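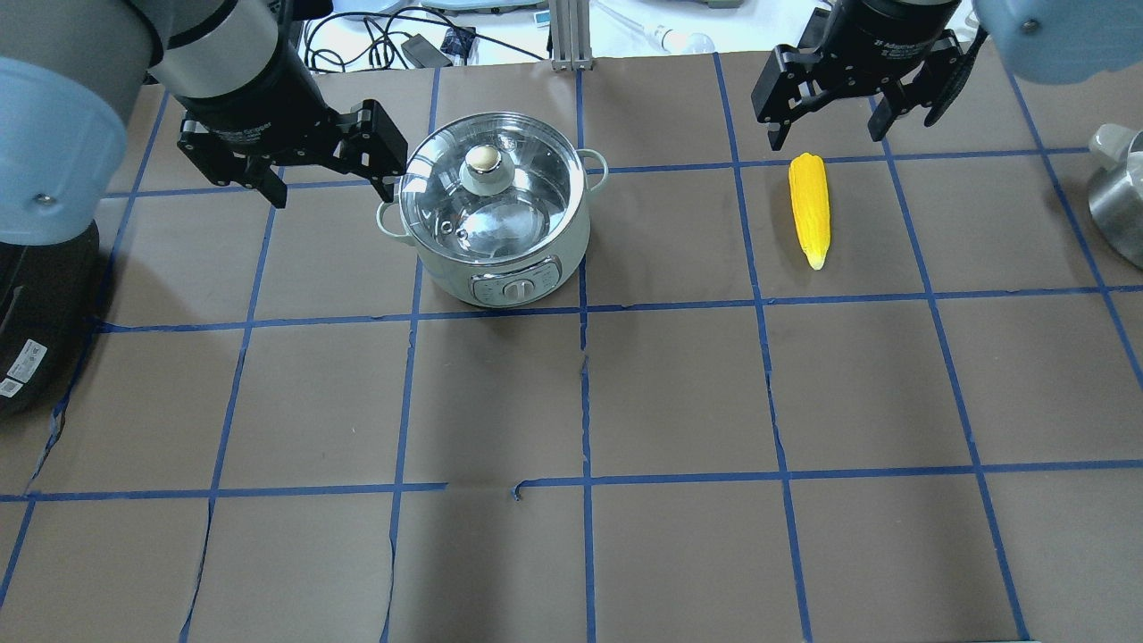 Two-arm kitchen bench with cooking pot and toy corn on the taped grid.

Product review: Stondix two-arm kitchen bench, with the Brolusska task software

The Mivdale Centre for Domestic Technology reviews equipment on behalf of member organisations in aged care, supported housing and commercial catering. Members have asked repeatedly whether a machine can yet be trusted with ordinary kitchen chores. This review considers the Stondix bench on that question alone. It does not assess the product as a research instrument, for which other publications are better placed.

The evaluation was conducted in December by Rebecca Bortolotti and Gianni Rinaldi. The supplier provided a day of training and thereafter had no part in the work. The Centre paid the ordinary hire charge.

Setting up

Installation is within the capacity of a competent maintenance department, although the written instructions are poor. The manual devotes many pages to network settings and a single paragraph to marking out the work surface, a job that occupied most of our first morning. Masking tape on kraft paper is adequate for the purpose. Members should expect to replace both regularly, and should budget for a bench that cannot be used for anything else while the arms are fitted to it.

The Brolusska software is organised by task. An operator demonstrates a chore a number of times, labels the result and asks the system to reproduce it. The screens are legible and the vocabulary is sensible. Error messages are less satisfactory: "Plan not available" was displayed for at least four unrelated faults, and the log was of little assistance in telling them apart.

Performance

The principal trial was a simple one. The system was to take a piece of food from a known area, place it in a pot and leave the surrounding area in order. Of 32 attempts, the reviewers recorded 20 as complete without intervention. A further ten required an operator to reposition an item, and 2 were stopped by hand. Kitchen staff would regard any of these chores as trivial, and would complete them while attending to something else.

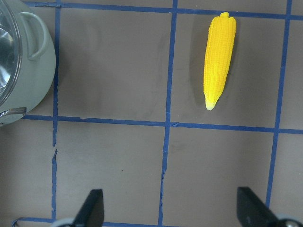
Grasping was the stronger part of the performance. Once the system had settled on an approach it generally held to it, and the fingers closed with enough restraint that we would be willing to see them tried on firm vegetables. Soft fruit is another matter, and the supplier makes no claim for it. Lids were the weaker part. The system would lift a lid competently and then hesitate over where to set it down, on one occasion for longer than the whole of the preceding task.

Speed remains the chief objection. A practised domestic assistant clears and resets a small bench in the time the machine takes to plan its second movement. The supplier's reply is that the machine may work unattended overnight. The reviewers do not consider that a unit requiring intervention in almost a third of attempts may properly be described as unattended, and they would not leave it in a kitchen with a live heating element.

Noise was acceptable. Cleaning was not: crevices at the wrist collect starch and flour, and the recommended procedure calls for a dry brush, which falls well short of what a food premises would be expected to do.

Cost and support

Hire is charged at $2000 a month, exclusive of freight. Telephone support was courteous and answered promptly before 10 in the morning, less so afterwards. The comparable Amato unit, reviewed by the Centre previously, is slower to learn a chore but comes with washable sleeves for both arms — a modest accessory that Stondix would do well to copy.
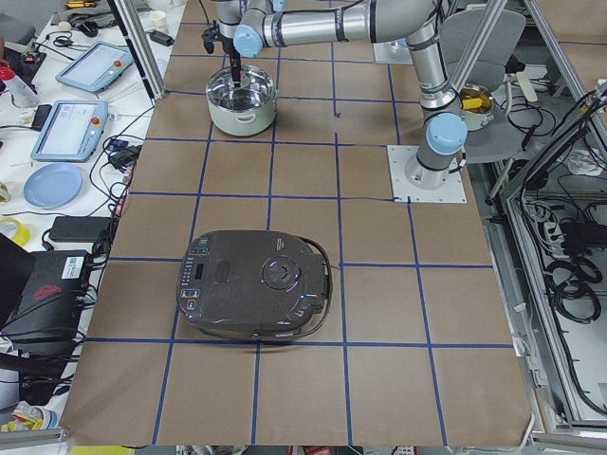
Florencia Montecinos, who was sent a draft of this review, wrote that the Centre had set the wrong standard. In her view a comparison with an able-bodied assistant is of little use to a resident who has no assistant at all, and for whom a pot filled slowly is a considerable improvement on a pot not filled. She asked that future trials measure what a person with limited grip could accomplish with the machine beside them.

The reviewers accept the point in part. An assisted trial has been added to the programme for the coming year, and Benedetta Marino will supervise it. The present finding concerns independent operation, however, and on that question it stands.

Finding

Not recommended for unsupervised household or catering use. Suitable for supervised demonstration and for staff training, provided that heating appliances are isolated at the wall. Members holding a current hire agreement should ask the supplier for the revised cleaning procedure in writing before renewing.

Enquiries concerning this review may be directed to Gerasimos Christodoulou at the Centre's Mivdale office.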